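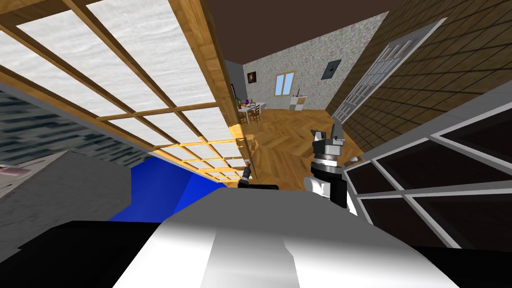 One reader of the first Peltau guide asked whether the replay step could be skipped when the simulator and the policy run on the same machine. Please keep it! Replay is where the method earns its results, and it's the part we're most excited to share.

## 4. Replaying episodes with Cirnine

Our set has 2,298 simulated episodes. Of these, 462 are held out for testing, and Cirnine never trains on them.

1. Open Prerno and load the room file before the robot file.
2. Set the random seed and write it in the run log.
3. Choose **Replay**, then pick both the body view and the wrist view.
4. Step through the first 4 episodes by hand. Check that the joint angles match the log.
5. Start the full batch.

> **Caution:** Don't change the physics time step between recording and replay. Even a small change lets the arms drift, and the scores stop meaning much.

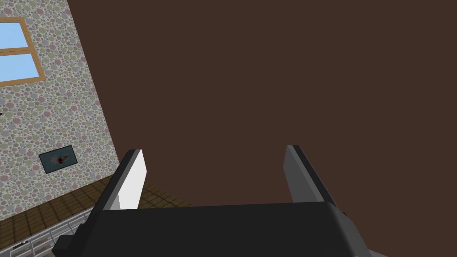
6. When the batch ends, run the Birhane check - it compares gripper opening in the log with gripper opening in the replay, step by step.
7. Save the report next to the seed.

**Note:** Wall and floor textures may be swapped freely at this stage. We love this part - one recording can give you a whole family of rooms to train on. Keep each batch under 1,000 episodes, or the report gets slow to open.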